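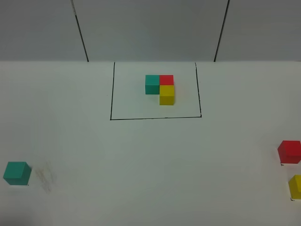 Valota water-based furniture paint: my review after one winter of use

I bought this paint for six kitchen chairs and one bench that came to us from my wife's aunt. The chairs are beech, with an old clear varnish that had become orange and sticky on the arms. I am not a professional painter. I work in an office and I paint in the evenings, in the covered part of our yard, so please read this as the opinion of an ordinary buyer.

Valota sells the paint in small cans and in large cans. I took two large ones, in the color called Field Yellow, and later one small can in a gray for the bench. The shop where I buy such things, Zumen, also has a cheaper paint under its own name. I have used that one before for shelves and I will compare them where I can.

Opening the can

The lid is metal and fits very tightly. You need a wide screwdriver and some patience, and you must go around the lid little by little. If you push only in one place the edge bends, and after this the can does not close well. I bent the first one. The paint in it had a thick skin on top when I came back to it on Sunday, and I had to cut the skin away with a knife and pass the rest through an old stocking. With the second can I was more careful and it stayed good until May.

The smell is weak. My neighbor Kamarul Krishnan, who complains about every smell from our side of the fence, did not complain. It is a little like wet chalk for the first hour, and after this I could not notice it.

The paint must be stirred for longer than you think. The label says to stir well, but it does not say how long. I found a heavy layer at the bottom, and if you leave it there the first chair gets a thin, weak color and the last chair gets a strong one. I know this from my own chairs. The third and the sixth do not match, and when they stand together at the table my wife always sees it.

Brush or roller

For the legs and the spindles I used a brush with soft synthetic hair. A natural brush drinks the water and becomes like a mop. For the seats I used a small foam roller, which I regret, because it left tiny bubbles in the surface. Some of them closed when the paint dried and some did not. Wulan Purba at the shop told me to use a short-pile roller for the bench, and this was much better. If I could do the chairs again I would use it from the start.

The paint runs easily on vertical parts. You should take less on the brush than you want to take, and look again at the lower end of each leg after a few minutes. I have several drops on the back legs which are now hard and will be there forever, unless I sand them, and I don't think I will.

Drying is quick. The can says touch dry in 30 minutes and in my yard this was correct, even in damp weather. But touch dry is a small promise. I put a newspaper on one seat the same evening and in the morning I could read a piece of the sports page on it, in mirror writing. The leaflet inside the lid asks for a full night between coats, and I would follow the leaflet. 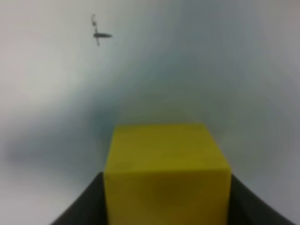
Color is the part where I had the most doubt before buying, because the printed card in the shop and the paint on wood are rarely the same thing. Field Yellow on the card looks like butter. On my chairs it came out darker and more serious. The yellow of the block in the photo is a good guide to it: a mustard with a little green inside, lighter on the top face and more olive on the side. It took me a week to like it. In the morning, with the kitchen window open, it is warm and friendly. Under our ceiling lamp it can look somewhat dull, and guests who come only in the evening have never said anything nice about it. So please make a test on a spare piece of wood, look at it in both kinds of light, and wait one day before you decide. The small can is made for this purpose, though it is expensive for what it holds.

The gray gave me no such surprise. It was the gray of the card, perhaps a bit colder.

Covering power is good. On bare beech I needed two coats. On the places where some orange varnish was left, a shadow came through the second coat and I gave a third one only there, which is visible if you kneel down. The Zumen paint would need one more coat everywhere, and it also has a plastic shine that I do not love. Valota is matte, with a surface like an eggshell. It feels pleasant under the hand.

How it holds

We are a family that is not gentle with chairs. They are pulled across the tile floor, children stand on them, and my father-in-law, Wahyudi Pattinasarany, leans back on two legs while he tells long stories. After one winter the seats are still good. There is some wear on the front edges where trousers rub, and the color there is now shiny. The top rails, where we hold the chair to move it, have small chips. I could repair these in a few minutes with a thin brush and you can't find the repaired places unless I show you.

Water is no problem if it is wiped. Coffee is no problem. Tomato sauce left a weak orange ring on one seat, because we found it only the next day, and it has not gone away with soap. Turmeric is worse, but I think turmeric is worse for any paint. Do not use a rough sponge, as it makes light scratches in the matte surface, and you will see them each time the sun is low.

I did not put a clear coat on the chairs. On the bench I did, with the Telonura matte lacquer, and the bench has no chips at all. It is also used less, so this is not a fair comparison. The lacquer made the gray slightly darker. If you have small children I would still spend the money on it. 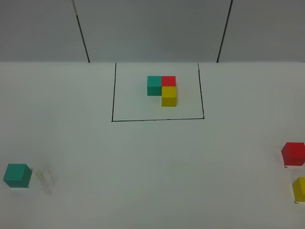

Can you paint over old varnish without sanding it first?
You can, but the paint will come off with a fingernail. I tried it on the underside of one seat, and the next day I could lift a strip as long as my hand. With light sanding by hand, only to remove the shine, it holds well. You do not need to go down to bare wood. Wipe away the dust with a damp cloth and let the chair dry before you open the can, and if the varnish is sticky, as ours was on the arms, wash it with warm water and soap before the sanding or the paper will fill up at once.

Things I did not like

The lid, as I wrote. The label, which is printed in such small letters that I had to photograph it with my phone and make it bigger. The instructions for cleaning the brush say only "water," but the paint goes deep into the brush near the metal and dries there while you are still working. I now wash the brush every time I finish one chair. It is annoying, but I lost one good brush before I started doing it.

I also wrote to the company about the difference between my two cans, since I was not sure if all of it was from my stirring. A lady named Ulla Westerberg answered after 11 days. She was polite and asked for the batch numbers, and the numbers were different. She explained that for a set of furniture one should buy cans of the same batch, or pour them together in a bucket. This is good advice and it should be on the label, in letters of a normal size. They offered me a small can for free, which I accepted.

Would I buy it again

I would, for chairs, a bench or a bedside table. For a dining table I am not sure, because of the tomato ring. For shelves where only books will stand I would take the cheaper Zumen paint and keep the difference.

My brother-in-law has now asked me to help with his bed frame, in the same gray. He has already bought the cans, and I have asked him to look at the batch numbers before he opens them.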